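Início | Fóruns | Frotas | Entrar
Última atualização: 16/06/2025

**gulley_mro:** A Ivellow retira 7 turboélices em outubro. Custo por ciclo: 1,393 do atual. Não fecha.

**indine:** 1,393 com ou sem reserva de motor?

**gulley_mro:** Com reserva.
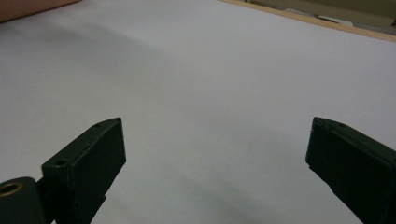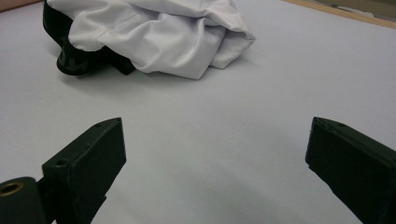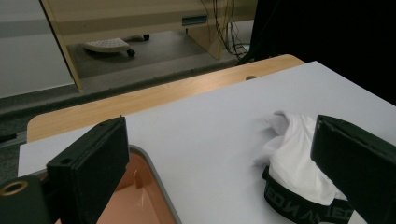 Sem ela, a diferença cai, mas a etapa média de 828 km continua favorecendo a hélice.

**simkus11:** Discordo. Com 11 rotações diárias, pesa mais a disponibilidade.

**indine:** Depende do contrato de peças com a Šimkus.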